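Damp and condensation in a single-skin garage workshop

Most rust on hand tools comes from condensation, and most condensation comes from warm, moist air meeting a cold surface. A single brick wall, a metal door and a bare concrete floor all count as cold surfaces between October and April. The measures below are listed in order of cost, cheapest first.

Measure before buying anything

Hang a hygrometer at bench height, away from the door and out of direct sun. Read it at 7 am and again in the early evening for a fortnight. Relative humidity below 50 per cent is safe for bare steel. Above 60 per cent, unprotected cast iron will start to spot. A single high reading after rain means little. A high reading every morning means the air is not being changed, or water is coming up through the floor.

To check the floor, tape a square of clear polythene to the concrete on all four sides and leave it for two days. Droplets on the underside point to moisture in the slab. Droplets on top point to moisture in the air. Both can be present.

Ventilation

Fit one vent low on the side facing the wind and one high on the opposite wall. Two small vents placed this way move more air than one large one. Keep stored timber and boxes at least a hand's width from the outside walls.

Do not run a paraffin or bottled gas heater to dry the place out. Both release water vapour as they burn.

Floor and wall finish

Concrete paint reduces dust and slows moisture but will not stop a wet slab. Brush out all loose material, degrease, and allow a full day between coats. Teodor Iordache, who wrote in after our May page, thins the first coat by 11 per cent and reports better grip on a power-floated floor. Check the tin first, as some products must not be thinned.

Pale grey shows up dropped screws and fresh water marks better than dark grey. Use the darker shade on walls if glare from strip lights is a nuisance.

Storing tools

Wipe steel with a thin film of camellia oil or light machine oil after use. Line drawers with Ukenska paper or any other rust-inhibiting liner, and replace it yearly. Silica gel works only in a closed box. Dry the sachets in a low oven when the indicator changes colour, following the temperature on the packet.

Plane soles and saw tables take paste wax well. Apply it sparingly, leave it to haze, and buff it off. Avoid silicone sprays, which spoil later glue joints and varnish.

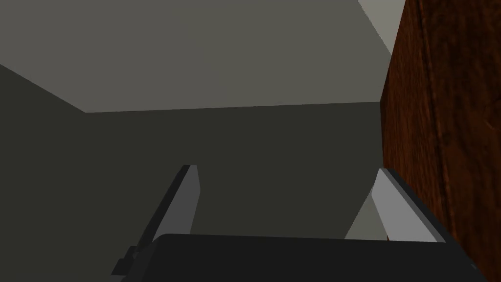

Dehumidifiers

A compressor type loses output in a cold room. For an unheated garage, choose a desiccant type, which keeps working close to freezing. Set it to 50 per cent and run the drain hose outside, with a steady fall and no loops. Saranya Kartha runs hers on a timer for the early hours only, which is enough in a garage of 26 cubic metres with a well-sealed door.

Close the vents while the machine is on - otherwise it will be drying the street. Clean the filter monthly.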